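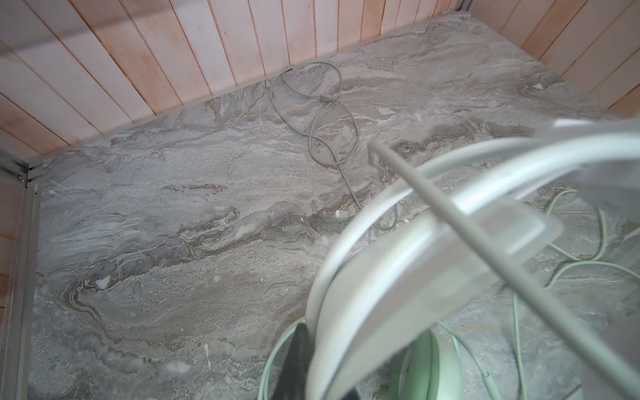 一条示教样本从什么时候开始计算?

样本自操作员踩下踏板时开始计算,至再次踩下踏板时结束,其间的全部动作,包括等待在内,均属于该样本。

上述条文载于格罗嫩公司(Grornen)斯凯尼索普(Skernirthorpe)采集站的《作业须知》首页。复核员到站报到的当天上午领到这份须知,在回执上签了字,随后被安排在二楼靠北的复核室。室内有两张桌子,其中一张常年用于堆放退回的批次单。前任复核员在抽屉里留下一把尺子、半盒订书钉和一张手写的便条,便条上写着:“等待也要看完。”

复核员的职责规定得很清楚。每批样本200条,由楼下采集间完成,经法德克系统(Fadeck)归档后转交复核室,由复核员逐条观看,并作出“采用”“退回”或“存疑”的裁定。采用的样本送交训练部门,供学习系统使用;退回的样本不得保留;存疑的样本须附书面说明,由站务处在月底统一处理。须知同时规定,复核员不得与操作员讨论尚未裁定的样本,以免影响动作的自然程度。因此,复核员在最初的几个月里熟悉了每一位操作员的手法,却说不出其中任何一位的姓名。归档系统只显示工位和班次。

晚班第二工位的操作员,手法与旁人不同,复核员到任后不久便注意到了。

那一季的任务属于日用物件类,主要对象是头戴式耳机。操作员坐在采集间外侧的控制台前,手握两只引导柄,由引导柄带动工作区内的左右两臂。任务书要求将耳机从任意姿态扶正、移位,并将线缆理至不妨碍下一动作的位置。任务书对“不妨碍”一词未作定义。站务处曾就此发函询问,训练部门答复称,该词的含义应由样本自身给出。
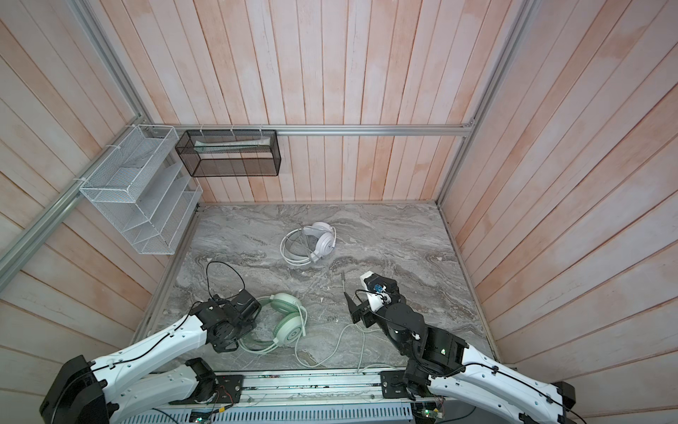 多数操作员对线缆的处理相当简略。他们先夹住头梁,把耳机提起,线缆自然跟着走,倘若缠住了便放下重来。重来的样本一律退回,这是惯例,各班次均无异议。日班的一位操作员动作极快,一个班次最多能交出50条,退回率也高,两相抵销,与他人持平。

第二工位的晚班操作员从不重来。该操作员在夹取之前总要停一下。两臂已经到位,夹爪已经张开,一切条件均已具备,动作却在此处中断,时间不长,足够一个人吸一口气再呼出来。停顿之后,其中一只夹爪会先去碰一碰线缆,将它向外拨开少许,然后才转向耳机。

复核员第一次看到时,认为是设备延迟,裁定为存疑,并附了说明。站务处调取了日志,回复称设备运行正常,引导柄在该时段内确有轻微压力,说明操作员的手始终没有离开。复核员遂改判为采用。第二次、第三次,复核员仍然把停顿处倒回去看了一遍。再往后便不倒回了,只是在看到停顿时,自己也会不由自主地停下手中的笔。

须知中有关于多余动作的条款。条款规定,凡与任务目标无关的动作,如敲击台面、反复开合夹爪、无故移动器具等,应予退回。复核员曾就停顿是否属于多余动作查阅了历年批示,没有找到先例。停顿不是动作,严格说来,它不在条款所列的范围之内。复核员将这一理解写入工作记录,未引起任何人的注意。

十一月,训练部门送来了新一版学习系统的试运行通知。该系统称为耶利内克(Jelínek),由总部统一命名,来历未予说明。通知要求各采集站抽出一个晚班,停止人工操作,由耶利内克在原工作区内自行执行任务,复核员须到场观察,并填写观察表。

复核员在到任以后第一次走进了采集间。

采集间比画面中显得小。夜里的灯光与白天没有分别,这是为了使样本的光照保持一致。控制台已经断开,两只引导柄搁在支架上,外面包着的软布已经磨薄,右侧一只尤其明显。复核员注意到椅子被调得很低,推测第二工位的操作员身量不高,随即意识到这一推测与观察无关,没有填入表中。

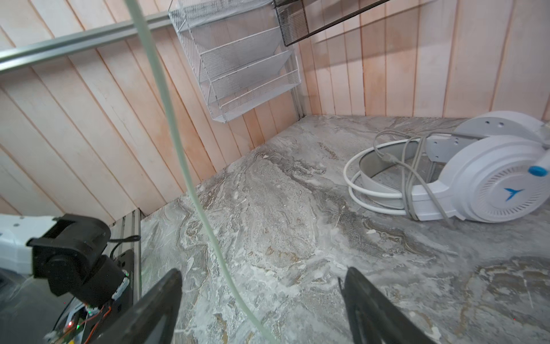

图:工作区台面上的白色头戴式耳机,左侧墙面挂有三层白色网架。

试运行于晚间九时开始。值班技术员宣读了安全事项,按下启动键,退到黄线以外。耶利内克先将两臂抬起,在台面上方移动了一段,速度均匀,略显生硬,与任何一位操作员都不相似。复核员在“总体印象”一栏写下“平稳”。

随后,一只夹爪接近耳机,张开,到位。

接着它停住了。

技术员看了一眼显示屏,伸手准备按下中止键。按照规程,执行中断超过限定时间即视为失败,应当中止并记录。复核员说:“请再等一等。”这句话不在观察员的权限之内,事后复核员在报告中如实写明,并请求站务处酌情处理。技术员的手停在半空。房间里只有风扇的声音。

然后,夹爪偏转了少许,碰了碰线缆,将它拨开,再转回来,夹住了头梁。

技术员说,这一段应当是程序在重新计算。复核员表示同意,并在观察表上写下:“夹取前有停顿,其后理线,再夹取。”写完以后,又在“是否与训练样本一致”一栏里填了“一致”。技术员问与哪一条样本一致。复核员答复说,回去查一查。

其后耶利内克又执行了若干次。有时停顿,有时不停顿。凡是停顿的,都先理线。没有停顿的几次里,有一次线缆绕上了耳罩,耶利内克提起耳机后在空中摇晃了一下,又放回原处。技术员将其记为失败。复核员注意到,在放回之后的那一次,它停得比先前更久。

观察表于次日早晨上交。一周以后,训练部门来函,对斯凯尼索普站的配合表示肯定,同时提出一个问题:系统在夹取前出现不明原因的迟滞,影响单位时间内的完成数量,现已查明迟滞来自样本,请该站复核既往批次,将含有此类迟滞的样本予以剔除。来函随附了一份清单,由总部的比对程序生成,依照相似程度排列。列在首位的是第1637号样本。

复核员在归档系统中调出了这一条。

样本采集于晚班将近结束的时候,工位为第二工位。在此之前的几条都做得很顺利,到这一条,夹爪到位以后停住了,停的时间比该操作员的任何一条都长。复核员记得自己当时裁定为采用,却不记得为什么。画面中没有任何异常。线缆在台面上绕成松散的圈,两臂静止,夹爪微微张开。日志显示,引导柄上的压力始终存在,时而略重,时而略轻,仿佛握着它的人正在听另一间屋子里的声音。之后,压力回到平常的数值,夹爪拨开线缆,夹住头梁,任务完成,踏板踩下。

归档系统的备注栏是空白的。复核员又查了当晚的门禁与值班簿,值班簿上也没有特别的记载,仅有一行,写明第二工位当班结束后申请提前下班,已获准,事由为家事。此后数日,第二工位由他人代班。代班者不停顿。

再往后,原操作员回到了工位。复核员把前后的样本排列起来,按时间逐条观看,用了整整一个白天。在第1637号之前,该操作员的停顿是短促的,带有检查的性质,像是出门之前摸一摸钥匙。在那之后,停顿长了一些,拨线的动作却更轻了。有几条当中,线缆原本就不碍事,夹爪仍然过去碰了一下,没有移动它。

严格依照条款,最后这几条应予退回。复核员查看了自己当时的裁定,全部为采用。

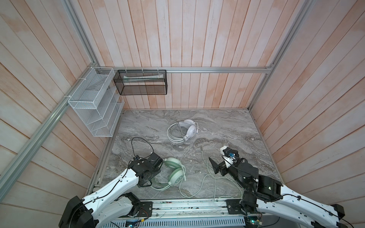 图:双臂与薄荷绿色耳机,后方横梁上悬挂黑色网篮。

须知规定,涉及既往批次的变更,由复核员提出书面意见,站务处核准后执行。复核员在当晚起草了意见。初稿共写了两页,论述停顿的技术意义,引用了试运行当晚的观察结果,说明凡停顿者均先理线,凡先理线者均未缠绕。写到此处,复核员认为论据充分,便停下来重读了一遍。重读之后,又认为这两页纸所说的都对,却没有回答为什么要保留那几条线缆并不碍事的样本。

初稿被收进抽屉,与那张便条放在一起。

第二稿只有半页,全文如下:

“经复核,清单所列样本均符合《作业须知》首页之规定,样本自踩下踏板时起,至再次踩下踏板时止,其间的全部动作,包括等待在内,均属于该样本。如剔除等待,则剩余部分不再是同一样本。建议维持原裁定。所涉完成数量之影响,请训练部门另行评估。”

站务处收到意见后,没有立即答复。按照程序,站务处将意见转呈总部,总部转交训练部门,训练部门又将其退回斯凯尼索普站,要求补充第1637号样本的采集背景。站务处于是第一次发函给第二工位的操作员,请其说明该条样本中停顿的原因,并注明该说明仅作技术用途,不影响考核。

操作员的答复写在发函的背面,字迹工整:

“当时在想线会不会绊住。没有其他原因。”

复核员将这份答复编入卷宗,按规定盖了章,没有附加意见。

一月,第二工位的操作员调往别处,调令由格罗嫩总部签发,理由为人员平衡。交接当晚,复核员恰在站内处理积压的批次,听见楼下采集间的门开了又关。按照规定,复核室的门在批次裁定完毕之前应当保持关闭。批次尚余数条,复核员坐着没有动,等走廊里的脚步声过去了,才按下继续键。

余下的几条正是第二工位当晚的。夹爪到位,张开,停住。复核员放下笔,看着它停在那里,直到它动起来为止,随后逐条裁定为采用。

总部关于既往批次的批复,在操作员离站以后才到。批复共有两项。其一,同意维持原裁定,相关样本继续使用,迟滞问题拟由后续版本通过其他方式缩短。其二,今后各站在采集过程中,应提醒操作员避免不必要的等待,必要与否,由复核员判断。

站务处将第二项抄录在《作业须知》首页的空白处,字写得较小,占去了页脚的位置。新的操作员在报到时领到这份须知,在回执上签了字,坐到第二工位上,把椅子调高了一些。

那一晚的样本在次日送到复核室。前面几条动作干净,速度适中,没有停顿。看到后面一条时,夹爪提起耳机,线缆跟着绕了上来,操作员将耳机放下,踩了踏板。复核员裁定为退回。

下一条里,夹爪到位以后,迟迟没有合拢。复核员看了看时间,没有快进。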